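Home Courses Handouts Term dates Contact

DRAWING FROM SIMPLE THINGS
Handout 4: a blue pot, a pink thing and a lot of squares

Last updated 12/7/19

Bring this sheet with you, no spares this time. Room 104 again. HB and 2B, a rubber, something blue and something pink (crayon is fine, felt tip if you must). Paper: the 280 gsm pads from the Mersha shop take rubbing out well. Thin stuff goes furry by the second ellipse.

1. The ellipse

Recap from last time. A round opening is only round from straight above. Anywhere else it's an ellipse, and the lower your eye the flatter it gets. At eye level the rim is a straight line. Most people draw the top far too open and then the bottom dead flat, so the pot looks as if it's been sawn off. Bottom curve should be a bit ROUNDER than the top one when you look down at it.

Try this at home with a mug before class. Stand over it, draw. Sit, draw. Chin on the table, draw. Five minutes each, no longer.

With coloured things there is a second job, which is the inside. The inside of a pot is a seperate surface with its own light. Leave it blank until the outside is done, then compare.
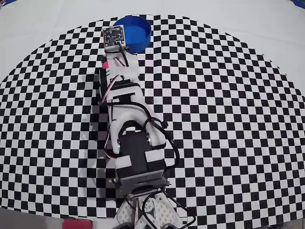 Fig. 1. Blue pot on the checks, far side of the mat. Inside of the rim very bright.

Look at how strong the blue is inside the rim in fig. 1. Easy to lose if you start by filling the whole pot in with one flat tone. Also part of the left side is hidden. Draw the whole ellipse lightly anyway, straight through whatever is in front, then rub out what you can't see. Works every time, and the two ends will match up.

2. Squares

Why checks: they tell you off. If a floor or cloth is plain you can get away with murder. With squares each one has to sit next to the last one and any mistake is passed down the row.

Order of work
- outer edge of the mat first, one long line, from the shoulder
- then one row of squares going across
- then one going away from you
- then stop and check both against the real thing
- only now fill in any black

Do not start in a corner and work outwards. You will run out of paper by the third row, everyone does.

If the lines curve, draw them curved. I know the mat is meant to be square-cornered little tiles. Draw what's in front of you. Several people in the November group straightened every line with a ruler, and the pot then looked stuck on top from some other drawing.

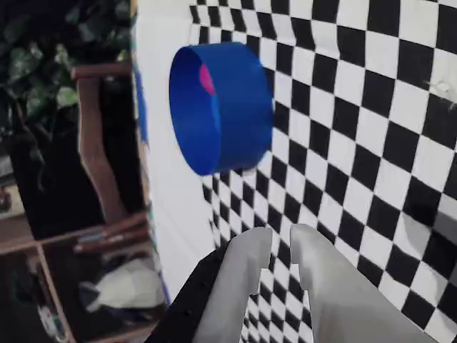 Judith Farrant
Tutor, Drawing and Painting (evening), Plamia Adult Learning

Pot on its side now, more or less. Opening turned to the left, so the ellipse is tall where it used to be wide. The rule is the same, the ellipse has only swung round with the pot. Find the middle line of the cylinder, the long axis of the ellipse crosses it at a right angle. Put both in faintly.

Tones to get, in this order: outside wall, deeper blue, with soft up and down shading. Inside wall, a touch lighter and shinier. Then the small pink patch inside, last of all. Keep it clean. Pink over blue crayon goes to mud, so leave a hole in the blue for it.

Squares here change a lot from one part to another, big and fairly regular up at the top and right, narrow and slanting lower down. Pick three or four and measure them with your pencil against the width of the rim. Don't guess. The far edge of the pot is nearly a straight upright, good place to measure from.

Grey bit lower right: some of the whites are not white. Half close your eyes.

3. Low viewpoint

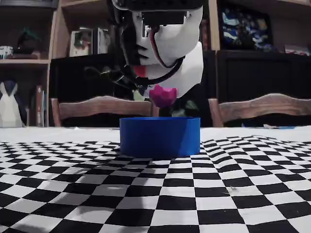 Fig. 2. Pot from the side, pink tulip shape over it, creased checks.

Completely different drawing. The pot is now a wall with a flat rim, wider than it is tall. Check that proportion before anything else, students nearly always make it too tall. The blue looks matt from this side, so no highlights, please.

The pink shape is faceted, a bit like a bud. Draw it with straight lines first, soften one or two afterwards. Dark leaves behind: treat as one mass, no veins!

Creases. On the right the rows bend and ripple. Follow one black-white edge all the way along the fold with your pencil in the air, then on the paper. The plain white strip behind the pot gives the eye a rest, keep it plain.

4. Looking down, and gaps
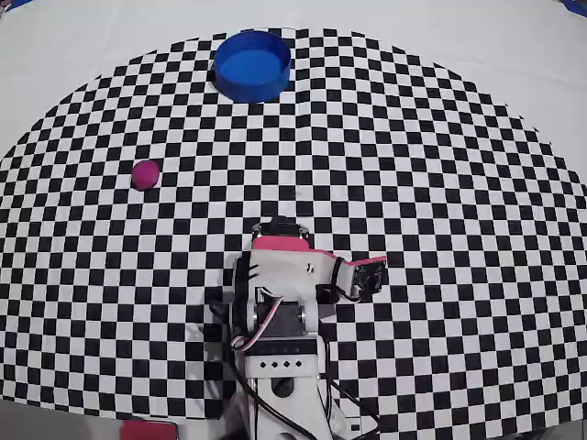 Fig. 3. Ball and tub, from above.

Two things, one big gap. The ball is below and to the left of the tub with many rows of squares between. The space between them is a shape, draw it as one. Faint shadow lower right of the ball, keep it fainter than you think. Floor of the tub slightly darker than the rim, and there's a darker band outside, lower left, that sits the tub down on the mat. Miss that and it floats.

Ball is matt. One soft change of tone, thats all.

FOR NEXT TIME
Choose one view. One careful drawing, A3, colour only on the pot and the pink. Plus a page of ellipses, both sides. Erase your axis lines AFTER I've seen them, not before.

Anyone who missed handout 3 (shadows), it's in the tray by the sink.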